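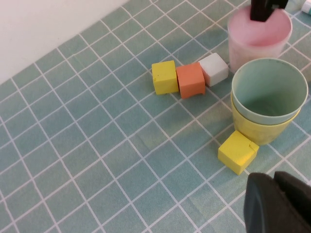 Caderno da oficina, quarta-feira, 5 de julho

Consegui reproduzir a falha da caixa de pesquisa do Pultach! Depois de tanta gente a dizer "comigo funciona", tenho finalmente uma receita que rebenta sempre, no portátil e no telemóvel.

Receita: abrir a página inicial, escrever uma pergunta que comece por "quantos" e acabe num emoji composto (dos que juntam vários símbolos com o conector invisível) e carregar em Enter antes de as sugestões aparecerem. Página em branco. Se esperar pelas sugestões, passa. Sem o emoji, passa. Com um emoji simples, também passa, o que me baralhou a manhã toda.

Primeira suspeita: o limite de comprimento. Fiz uma série com texto normal, até 1.995 caracteres, e nada, respondeu sempre. Risquei essa.

Segunda suspeita: a cache do Flendavex. Desliguei-a, repeti, rebentou na mesma. Liguei outra vez e rebentou um bocadinho mais depressa (dá para ver no registo, roughly não serve, tenho de medir isto como deve ser).

Terceira, e aqui é que ficou giro: o Koller parte a consulta em pedaços para destacar as palavras e corta por unidades de código, sem olhar para o símbolo inteiro. Quando o corte cai no meio do emoji sobra meia coisa, e o módulo das respostas rápidas não sabe o que fazer com aquilo. Lança uma exceção que ninguém apanha e leva a página atrás. O "quantos" só conta para o caso por ser o que chama as respostas rápidas. Fiquei mesmo contente quando vi a linha no registo, são 14 caracteres de mensagem de erro e estava lá tudo.

Correção provisória no meu ramo: cortar por grafemas e apanhar a exceção no módulo, para que na pior das hipóteses apareçam os resultados normais sem a resposta rápida. Corri 1.000 consultas geradas ao acaso com emojis no princípio, no meio e no fim. Zero páginas em branco!! Antes da correção, a mesma lista dava 620 falhas.

Ainda por fazer:
- bandeiras e tons de pele, que a lista quase não apanha
- ver se o Mastik usa o mesmo corte (acho que sim, a função tem o mesmo nome)
- medir o tempo do corte novo em consultas longas
- teste automático com a receita lá de cima

Nota para quem pegar nisto: o navegador guarda a última consulta, por isso, depois de rebentar, recarregar a página rebenta outra vez. Limpar os dados do site antes de cada tentativa. Perdi uma hora a achar que a correção não fazia nada.

O código antigo do corte vem de dezembro, da altura em que mudámos o destaque. Vou ler o resto dessa alteração amanhã, há lá mais duas funções com o mesmo jeito.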